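Plitden two-finger gripper kit - worth it for produce?

Bench and Belt forum > Grippers and end effectors

marrowfat
We've had the Plitden kit on trial since December and I promised a write-up, so you can all tell me I've bought the wrong thing. £552 gets you the gripper, a mounting plate, a cable bundle with opinions of its own, and a year of the Plulero software. Our job is pick-and-place into a basket with artificial fruit and veg. The layout we're using for it: 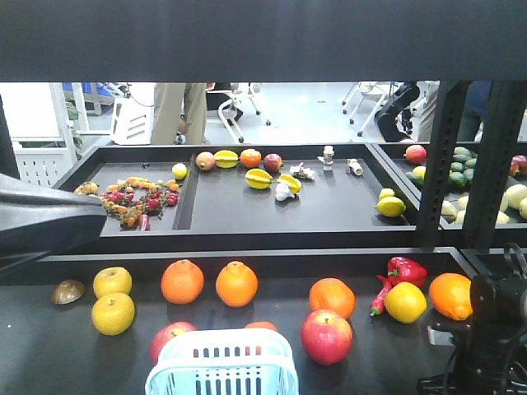
Oranges, apples, peppers and a lemon at the front, starfruit and avocados on the raised tray.

Oranges: fine. Lemons: fine, if you tell Plulero which way round they are. The long chilli is where I start making tea.

dovetail_dan
Plastic fruit proves nothing. A real pear bruises if you speak to it harshly. Come back when you've tried a ripe one.

marrowfat
It's a gripper trial, Dan, I'm not opening a greengrocer's.

ohmsweethome
With marrowfat on this. Same fruit, same shape, every run, and nothing goes furry over the holidays. What's the grip force set to? Ours came at 14 out of the box and flung a lemon into the corridor. We run it at 8 now.

marrowfat
8 as well, after a similar education. The manual calls 14 'general purpose'.

One moan I haven't seen in any of the reviews is finger clearance. The finger plates are flat and fairly wide, so going in beside a neighbour is a squeeze, and the basket rim is one more thing to miss. 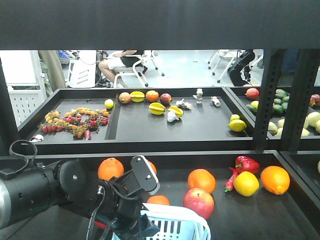 I've ended up approaching from higher and coming down steeper, at the price of slower picks. Plitden support suggested spacing the fruit out more. Thank you, Plitden support.

kettle_logic
Did you look at the Pluvov? Narrower fingers, much nicer in a crowded tray, and the software doesn't want you to log in twice before breakfast.

ohmsweethome
Pluvov fingers are lovely until you pick up anything heavier than a garlic bulb. We sent ours back.

kettle_logic
Never had that. Were you on the old firmware?

ohmsweethome
We were on whatever came in the box, like normal people.

javier_bench
The Javier adaptor plate (no relation, sadly, or I'd get a discount) lets you fit slimmer fingers to the Plitden. Took me 5 goes to get the screws in the right order, but it's been solid ever since.

marrowfat
Ordered one. Will report back on the chilli.

dovetail_dan
And the pear.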